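Irncombe Robotics Club: Summer Term Gallery

June 23, 2022

What a term it's been! Back in May most of us had never driven a two-armed robot, and now you can hardly get people to go home when the session ends. 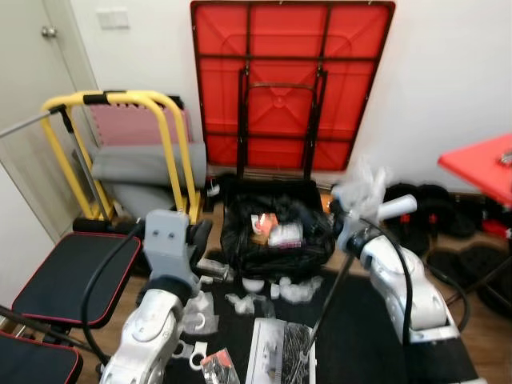

Our project this term was tidying. It sounds simple until you try it with two grippers and no fingertips, and then you start noticing how clever your own hands are. Teodor Ardeleanu set us the challenge and Mieke Van Rooij kept the score sheet, which now runs to 19 pages (she has lovely handwriting, luckily).

Both arms at work over the black rug, with the open bag in the middle of the floor. The right gripper has hold of a white cylindrical handle. Handles became a bit of an obsession with us, and we argued for ages over the best angle to come in from!

Loose bits of packaging lie on the rug just below the bag. Clear plastic is our least favourite thing in the world. It's shiny, it crumples, and our software (we call it Stoseo, after a typing mistake that stuck) took weeks of patient work before it would pay any attention to it.

The little things are where the points are. The small red and black package and the printed box or booklet near it both lie flat on the rug, and flat things need a very gentle approach. Teams got 80 points for a clean pick and lost plenty for a shove.

Top score this term was 400, by the Dekker team, who are already being unbearable about it. Well done to them, and to everyone who stayed late fiddling with grip settings. Next term we're moving on to folding cloth, so bring old tea towels if you have any.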